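August, started 8:40 am, Trellside back room

Small boards again. Picking up from the page with the coffee ring on it. Question is still the same: does the blue Grosow marker come off the Emadville boards clean after it's sat a while, or does it leave the ghost we got on the last batch. Dry wipe first, Du Plessis spray only if dry doesn't do it.

What's out:

- Emadville small boards, new batch, 4 opened, rest left in the carton
- Grosow blue, chisel tip, same pen all day. Do not swap pens halfway!! (did that last time, whole page useless)
- Du Plessis spray, the bottle with the taped nozzle
- dry cloths, cut from the old flannel
- little black stands
- kitchen timer, the one that's fast

Word for today is wind. Lower case, same word over and over so there's something to compare row against row. Last time it was random scribble and when a ghost showed up we argued over which stroke it came from. Short word, a tall letter at the end, an i dot to look for. Dots are the worst for ghosting, pen stops there and dumps ink.

Board 1 written standing up, elbow off the table, normal speed. Stood it on its stand and let it sit.

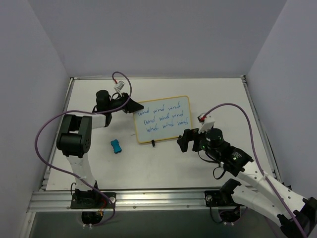 Writing note on board 1. I went too fast and it shows. Three rows, three winds to a row, nine total, and the first one in row two got gone over so it reads more like "twind". Leave it, don't rewrite. Doubled ink is a decent accident anyway, two coats in one spot to check against the single coats next to it. Slant is loose all the way through, fine for this, but rows want to be straighter if we're going to photograph ghosts later and line them up. Faint pencil line? Pencil might be its own problem. Try on a scrap board first.

Sit time 76 minutes for board 1. Meant to be an hour, was on the phone with the carton people about the crushed corners.

Dry wipe, flannel, light hand: most of it went in the first pass. Faint blue left at the doubled word and on two of the i dots. Second pass harder, dots gone, doubled word still just there if you tip the board toward the window. One shot of Du Plessis, wait, wipe. Gone. No smear onto the border. On the old batch the spray got under the border and sat there for days so that's better.

Board 2, same word, wiped right away, no sitting. Came off in one pass, nothing left. Expected. Only wrote it down becuase it wasn't written down last time.

Board 3, same word, parked on the shelf over the heater overnight. Not a fair test yet, heater was off, it's August. Redo in the winter or rig something with the lamp.

Stand stuff, before I forget. The black stands hold at the bottom edge only, center. Good enough for writing you've already done. Not good for writing ON – board rocks back as soon as the pen pushes. So: write flat on the table, then stand it up. I'd put this on the card that goes in the carton, the people who bought the last lot all complained about the rocking and they were all writing on it upright.

- stand goes dead center, off center it leans
- push till it seats, there's a small click
- lift by the stand and the board comes out, lift by the board and the stand comes along. Lift by the board.
- yellow-orange border shows finger marks less than I figured it would, keep that color on the order
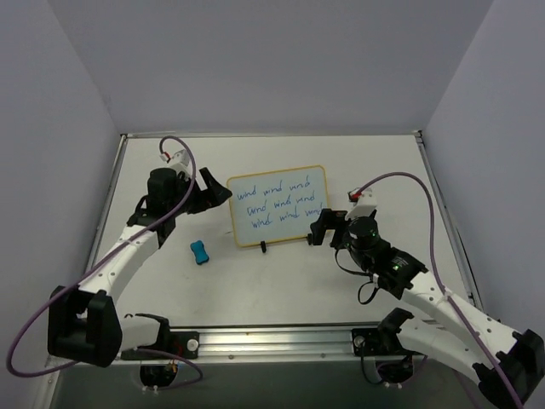 ## Wiping count

Rub test on board 4. 200 strokes with the flannel, same patch, no ink, then write over the patch and wipe. Wanted to know if the surface dulls and starts holding ink. Did it in two goes, arm got tired.

After first half: no change to the eye. Wrote one wind across the line between rubbed and not rubbed. Wiped the same on both sides.

After the whole lot: rubbed patch a tiny bit less shiny under the lamp. Ink still came off in one pass, left side maybe a hair slower? Wouldn't swear to it. Call it no change and do a longer one sometime when there's a radio in here.

Things I don't like:

Flannel leaves lint. Bits of it get dragged through the blue and then you can't tell lint from ghost. Wasted a good ten minutes on one speck. Shake the cloths out the door first, or just buy the proper ones.

Spray smell. Open the hall door next time.

Pen started going pale in the third row on board 2. Cap had been off the entire time I was looking for the timer. Weighed it, wrote the weight on the barrel, will weigh again.

## Table

Wiped down with water only, no Du Plessis on it, it dries streaky. Blue on a white top shows everything so check along the front by the rail where the cloth gets set down. Found two blue thumb prints there, mine. Side walls ok, they didn't get any.

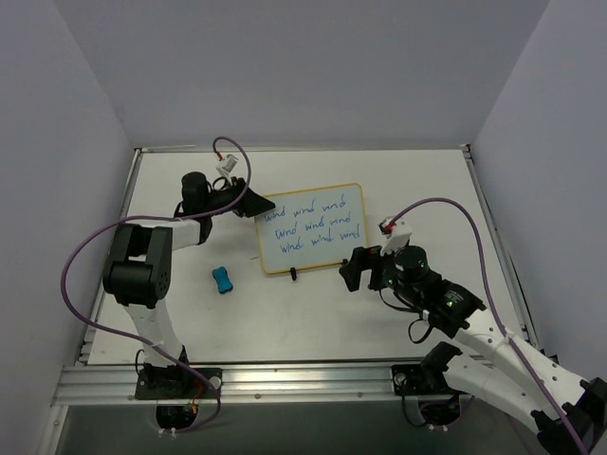 *Table, front rail, light gray back wall.*

## Next

- boards 5 to 7, sit times longer, 7 hours for the first one
- write with ruler under the hand, straight rows
- do one doubled word on purpose on every board, mark which
- ask Emadville if the coating changed between batches or only the border
- new pen out of the box, weigh before uncapping
- scrap board + pencil line, see if it wipes
- draft the card text: write flat, stand it up after, dry wipe frist, spray second
- fix or bin the timer

Board 1 goes back on the shelf face out with a sticky on the back. Please don't write phone numbers on it. 1:15 pm, stopping for lunch, board 4 numbers still need copying to the sheet.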